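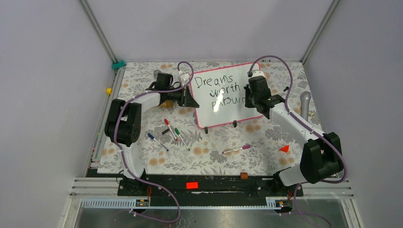
Según Ivus, rotular una pizarra pequeña a mano lleva más tiempo del que se calcula, y casi todo se va en repartir bien las líneas.

Drinach busca rotulistas para frases cortas sobre pizarra de sobremesa – rotulador negro, texto en español o inglés. Encargo de 95 pizarras, con entrega en junio.

Requisitos: letra legible a 2 metros, pulso regular, manejo de rotuladores de color. Se valorará experiencia en cartelería.

Jornada: 36 horas semanales, taller de Quezada. Material incluido.

Solicitudes: enviar tres muestras manuscritas e indicar la referencia Plernholm 89.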